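Long-range forecasts: anyone still believe them?

January, 7.10 pm
Posted by millpond_gauge

The Rinby app has been promising us snow for a fortnight. First it was "heavy, 10 cm or more", then "wintry showers", and this morning it's drizzle and a mild south-westerly. I wrote down what it said each evening for 17 days. The three-day outlook was decent. Anything past a week might as well have been last year's calendar read out loud. 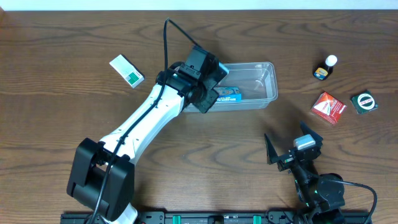

What annoys me most is the percentages. It gave a 71% chance of snow at breakfast and 38% by teatime, with no word on why. If a number can halve over lunch I'd like to know what it was worth in the first place.

Posted by Flonach

You're asking the wrong thing of it. A chance of snow nine days out is only telling you the pattern might allow it. The models get fresh readings through the day and the figure moves. I'd be more worried if it stayed put.

Posted by eastfacing

Fine, but then why print a little snowflake next to it? My neighbours cancelled a trip over that snowflake. Most people look at the picture and never see the percentage.

Posted by millpond_gauge

Exactly my point. And "the pattern might allow it" can't ever be wrong, can it? I could say that about a thunderstorm tomorrow. 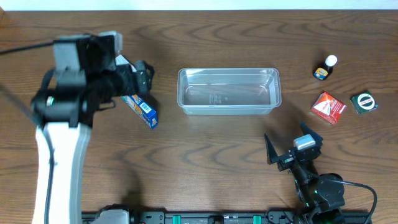

I'd have more time for these outfits if they put last month's forecasts up next to what fell. I've looked all over the Rinby site and can't find a page like that. Plenty about their new colour scheme.

Posted by Flonach

You can check a probability, you just need a lot of them. Take all the days they said 70 or so and see if it snowed on seven in ten. Your 17 days in one village won't show it either way.

Posted by dampsocks

Sorry, can't agree. If it takes years of sums to find out whether a forecast is any good, it's no use to me deciding about the car tonight. I look at the pressure chart and the sky over the hill. Been wrong plenty of times too, mind.

Posted by eastfacing

The hill method said snow on Christmas Eve, dampsocks. You posted it on here.
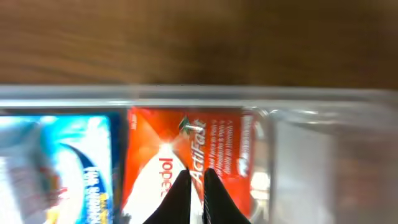
What I'm going to do next month

Posted by millpond_gauge

Same notebook, but two columns, one for three days ahead and one for nine. I'll put the percentage down as well as the symbol, so Flonach can do the sums if he's keen. Gauge gets read at 9 am as usual. I still expect the nine-day column to be rubbish.

Posted by Flonach

Happy to. Note the time you check the app as well, or the numbers won't compare.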